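Workshop tips: before you trust a sorting arm

I've read plenty of posts promising a tabletop arm that tidies your parts while you sleep. I'm not convinced. Still, if you're building one at home or in a shared shop, a few habits save grief.

Start with one plain block. Run it 10 times before adding a second shape.

Use bins in colors you can tell apart from across the room – black, red and yellow do fine. Cheap perforated baskets slide, so put a dab of putty under each.

Leave slack in the cable.

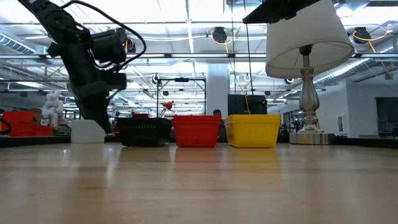 Glossy tabletops are a pain if you plan to add a camera later. A dull mat helps. Senan Ó Dubhghaill swears by the Limora clamp kit, but I got the same hold from 2 scraps of pine and a bolt.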